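Tuesday, July 13, 2021

Slept badly. Too hot, and the fan clicks. Up at five anyway, watered the tomatoes, two of them splitting already. Dad's old trick with the eggshells did nothing.

Salamatu called re the cabin at Hukberg. 600 for the week, split with Amr and his lot, so 308 from us once the boat is in. Said yes before I checked the calender. Must ask Mom about the dog. She said never again after May.

Dentist moved to the 23rd. Good.

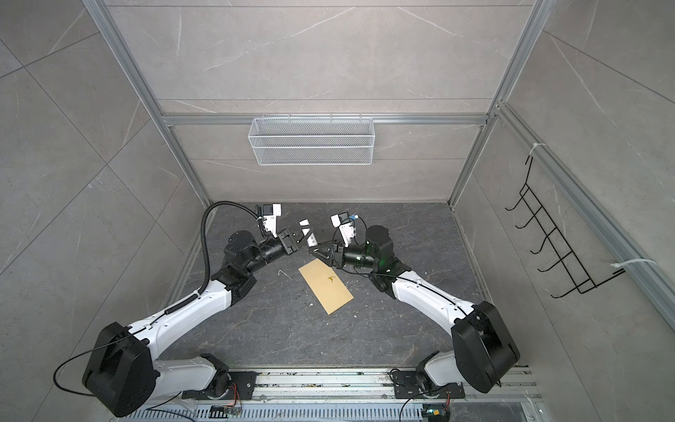
Then groceries, forgot the rice, went back. Car making that noise on left turns again. Amr thinks wheel bearing. Amr always thinks wheel bearing.

Leftover soup for dinner. Read ten pages, eyes closing. Call Mom tomorow, before nine.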